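Workshop Tips: Printed Gripper Fingers That Chip, Slip and Pinch

Posted by Derek Hollis, May 13, 2023

Quick page, writing this between jobs. Had a finger let go on me in the middle of a run and spent most of an afternoon finding out why. Putting the notes up so the next person with a hand-held gripper on the bench can skip the swearing.

What happened. Felska controller, printed fingers, plain pick and place by hand. Small bracket went in, jaws closed, bracket shot out sideways and hit the lamp. Tried again, same thing. Third try the trigger stuck half closed with my thumb knuckle in the linkage. Blood blister. My own fault, I had the battery in and was poking at it.

Checked the controller first. Waste of time. Log said 84 percent closing force, same as always. It was the fingers. A nick on one edge, and the faces no longer meeting flat.

Tip 1. Battery out first
Every time. Not switched off, OUT. A jaw that is stuck is a jaw with load on it, and it will go when you free it. Put the battery on the other side of the room if you're like me.

Tip 2. Clear the bench
Wipe it down, move the small stuff well back. Pale surface is best, chips of dark plastic show up on it. On my old brown bench I'd never have found them. Crumbs under the jaws mean somthing is rubbing.

Tip 3. Open the jaws and look at the edges
Wide open, nothing between them. Tip the tool so light comes across the faces. Look for a lighter spot on dark plastic, that's where the edge has gone. Then run a fingernail down the lower edges. Some steps are just how the print came out. Fresh breaks feel sharp.

On mine the nick is on the left finger, right hand edge, a bit below the small round hole. Easy to miss, I'd been missing it for weeks.
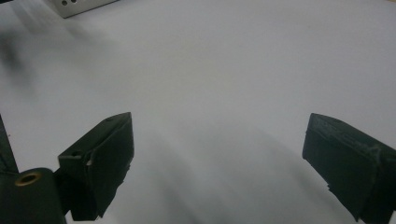 Tip 4. Check the pivot
Wiggle each finger side to side. A hair of play is fine. If it clunks, the insert is loose in the plastic and no amount of tightening will help. Warm it with an old iron tip, press it back square, let it cool by itself. Don't blow on it. Mine was a touch crooked, which explains the stuck trigger.

Tip 5. Don't file a chipped face
I did. Made it worse, took the face out of line and the next bracket slid straight down. A nick well away from the grip can be knocked smooth with 100 grit and left alone. A nick where the part sits, print a new finger. Print the pair while your at it, one new and one worn never close evenly.

Tip 6. Write down the cycles
Seung-woo Pyo keeps a strip of masking tape on his Rankin case and writes the count on it. I laughed at this. My counter says 1,470 closes on that left finger and I had no idea. He swaps at the first clunk, I'm going to do the same.

Tip 7. Closing test before real work
Strip of printer paper between the jaws, close, pull gently. Top, middle, bottom. Should drag the same all the way. If it slides out at the bottom the fingers are toed in. Loosen, square up, snug, test again. Safety glasses on for the first few real parts, after the lamp I don't argue about it.

Spares
Fingers: printed, solid infill, ask for the Hekov file if you want it, the July revision has a thicker edge.
Inserts: brass, bag of 19 left in the Vomstead drawer, second from the top.
Screws: whatever came with it. No thread glue on plastic, it cracks.

Thumb is fine. Lamp needs a new bulb.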